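통의 바닥과 벽, 그리고 혼합 소형품 보관에 대하여

Storkum의 소형품 보관 구역은 통 단위로 운영된다. 칸막이 선반도 라벨 서랍도 없고, 규격이 제각각인 물건이 금속 통 하나에 함께 들어간다. 이 구역의 용기 규격을 정리한 알다나 고도이(Aldana Godoy)와 현장 운영을 맡은 바우티스타 사아베드라(Bautista Saavedra)를 3월에 만났다. 대화는 오전 작업이 끝난 뒤 통 옆에서 진행했다.

첫 질문은 재질이었다. 고도이는 플라스틱 상자를 먼저 검토했다고 한다. "Rirngate 창고에서 쓰던 수지 상자를 그대로 가져올 계획이었습니다. 모서리부터 갈라졌습니다. 금속은 긁히고 찍혀도 형상이 유지됩니다. 우리가 관리하는 항목은 표면이 아니라 치수입니다."

교체 기준도 치수로 정한다. 바닥판의 휨과 벽의 변형을 점검하고, 흠집은 점검표에 항목조차 없다. 현재 등록된 통은 34개이고 등록 품목은 1,415종이다. 사아베드라는 흠집 항목을 없앤 뒤 점검 시간이 줄었다고 말했다. "예전 양식에는 긁힘 등급이 다섯 단계 있었습니다. 적는 사람마다 등급이 달랐습니다. 쓸 수 없는 자료였습니다."

벽의 기울기에 대해서는 두 사람의 설명이 조금 다르다. 고도이는 경사면이 있으면 모서리에 붙은 물건을 꺼내기 쉽다고 본다. 사아베드라는 동의하면서도 얇은 물건에는 효과가 작다고 했다. "블록처럼 두께가 있는 것은 경사를 따라 안쪽으로 내려옵니다. 작은 봉지는 벽에 붙은 채로 남는 경우가 있습니다. 그래서 봉지류는 벽 쪽에 두지 않습니다." 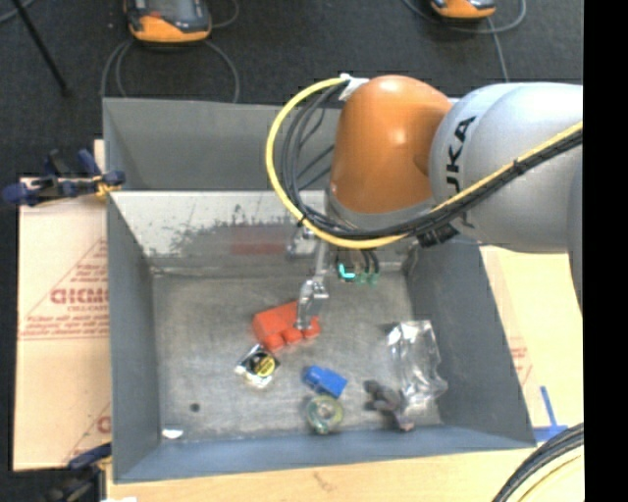
봉지류의 문제는 하나 더 있다. 부피가 있는 물건 밑으로 들어가면 찾기 어렵다는 점이다. 사아베드라는 넣는 순서를 정해 두었다. 무겁고 큰 것을 먼저, 납작한 것을 나중에 넣는다. "순서만 지켜도 재고 조사 때 누락이 줄어듭니다. 다만 꺼냈다가 다시 넣는 과정에서 순서가 깨집니다. 반납 물량이 많은 오후 네 시 이후가 특히 그렇습니다."

장난감 블록을 다른 물건과 섞는 이유를 묻자 고도이는 출고 단위를 들었다. 이곳에서는 품목별 대량 출고가 거의 없고, 한 건에 서로 다른 물건이 한두 개씩 나간다. 같은 품목끼리 모아 두면 한 건을 처리하는 데 통을 여러 번 바꿔야 한다. 통 하나의 상한은 200개로 정했으나 평소에는 50개를 넘기지 않는다. 상한에 가까워지면 바닥이 보이지 않고, 바닥이 보이지 않으면 남은 물건을 눈으로 확인할 수 없다.

색에 관한 규정은 없다. 고도이는 회색 계열 바닥에서 붉은색이나 노란색은 잘 구분되지만 은색 포장은 그렇지 않다고 했다. "은색 봉지에는 색이 있는 원형 라벨을 붙이자고 제안했습니다. 공급처에서 이미 라벨을 붙여 오는 품목은 그대로 둡니다. 라벨이 아래로 향하면 소용이 없다는 지적이 있었고, 맞는 말입니다. 양면 부착은 단가 때문에 보류 중입니다."

금속 면의 반사도 논의 대상이었다. 새 통은 벽에 물건의 색이 비쳐서 처음 쓰는 사람이 위치를 잘못 보는 일이 있었다고 한다. 무광 도장을 시험했으나 도장이 벗겨져 바닥에 가루가 남았고, 시험은 중단되었다. 지금은 도장 없이 쓴다.

청소는 통을 비운 상태에서만 한다. 마른 천으로 바닥을 닦고 벽은 위에서 아래로 닦는다. 세척제는 Lambrakis에서 들여온 중성 제품을 썼지만 얼룩이 남아 사용량을 줄였다. 사아베드라는 얼룩 자체를 문제로 보지 않는다. "끈적임이 있으면 봉지가 바닥에 붙습니다. 손으로 쓸어 보고 걸리는 곳이 없으면 통과입니다."

다음 변경은 Sivo 규격에 맞춘 얕은 통의 도입이다. 납작한 품목만 따로 옮기는 방안으로, 깊이는 아직 확정되지 않았다. 고도이는 얕은 쪽을, 사아베드라는 기존 깊이의 절반 이상을 요구하고 있다. 시험용 통은 두 가지 깊이로 모두 발주한 상태다.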